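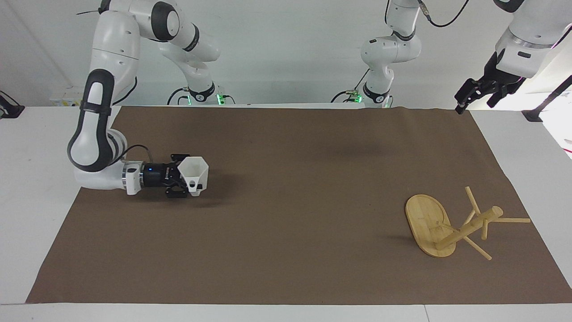
How should a wooden mug tree be cleaned?

Wipe it with a damp cloth and a drop of washing-up liquid, then dry it straight away with a second cloth. Do not soak it. The joints between the arms and the post are glued, and standing water will find its way into them. Dishwashers are not suitable for any wooden mug tree, whatever the finish.

Care and finish

Can I oil the wood?
Yes, if the surface is bare or already oiled. Use a food-safe oil, applied thinly with a lint-free cloth. Leave it for 15 minutes, wipe off the excess and let the stand cure overnight before hanging anything on it. Lacquered stands do not take up oil. A drop of water is a quick test: if it beads after several minutes, the surface is sealed.

How often does it need oiling?
Once a year is enough in most kitchens. We do ours in April. Stands kept next to a kettle dry out faster and may need a second coat in the autumn.

There are dark rings on the base. Can they be removed?
Light rings usually come out with fine abrasive paper, worked along the grain. Wipe away the dust and re-oil. Black marks under the surface are generally tannin or metal staining and go deeper. Sanding these out can leave a dip in the board, so most owners leave them alone.

Can wet mugs be hung on it?
Shake them out first. A mug hung with its mouth against the post traps moisture there. If you wash up by hand, leave mugs on a rack until they have stopped dripping.

Loading and balance

What order should mugs go on?
Heaviest first, on the arms that sit over the longest part of the base, then work round by opposite pairs. Unload in reverse. Most tip-overs happen when everything has been taken from one side.

What is the recess in the base for?
On stands with an oval base, the circular recess holds one cup upright. It also takes a small sugar bowl or a coffee dripper, provided the foot fits inside the rim. Measure before you buy. The recess on the Grunura stand is shallow and a tall dripper can be knocked out of it.

Will it hold espresso cups?
Only if the handle opening clears the arm. Small cups with closed or pinched handles will not hang. The Sollico stand has thinner dowels and copes better with these, though it is less steady under large stoneware mugs.

How much room does it need on the worktop?
Allow for the spread of the arms plus half a mug on every side. The footprint of the base alone is misleading. Turning the stand so that its long axis runs front to back saves width on a shallow counter.

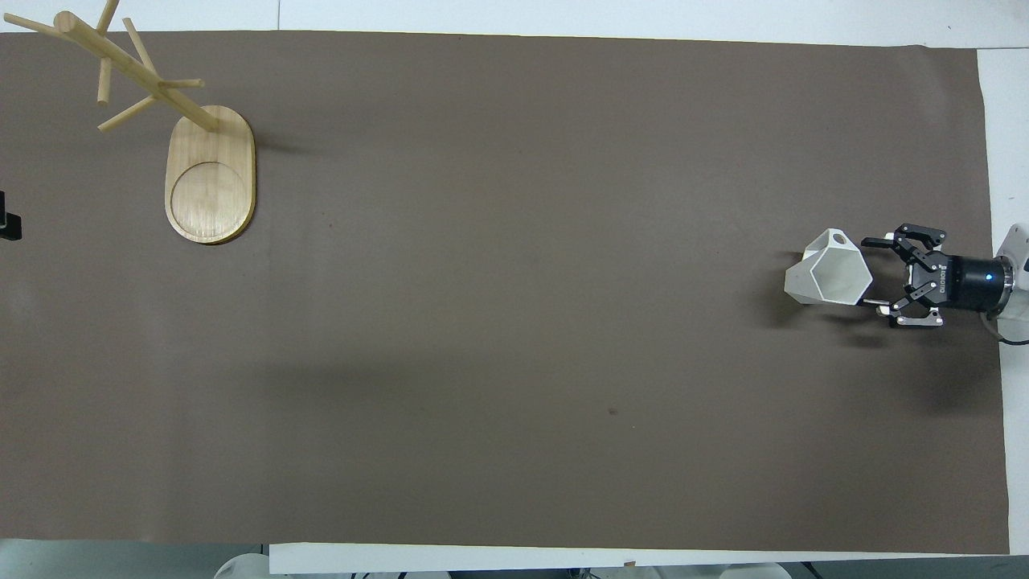
Repairs

An arm has worked loose. Can it be fixed?
Yes.
1. Pull the dowel out by hand, twisting gently.
2. Scrape the old glue from the dowel and the hole.
3. Apply a water-resistant wood glue to both surfaces.
4. Push the dowel home, check the angle and wipe off any squeeze-out.
5. Leave it unloaded for a full day.
Do not drill the hole deeper to get a tighter fit – it weakens the post.

The post wobbles on the base.
Turn the stand over and look for a screw head. If there is one, tighten it a quarter turn at a time. If the post is glued only, it needs to come out and be re-glued in the same way as an arm.

The stand rocks on a flat surface.
Either the base has cupped or a felt pad is missing. Replace the pads as a set. A cupped board often settles if it is kept away from heat for 2 weeks.

Are spare arms available?
Olaniyan supplies dowels for its own stands under part number 732. They come slightly over length and need trimming. For other makes, plain hardwood dowel of the same diameter will do. Round off the cut end with abrasive paper.

Questions not covered here can be sent to Nneka Fashola at the Skerkdale workshop. Please include the make of the stand and the diameter of the dowel.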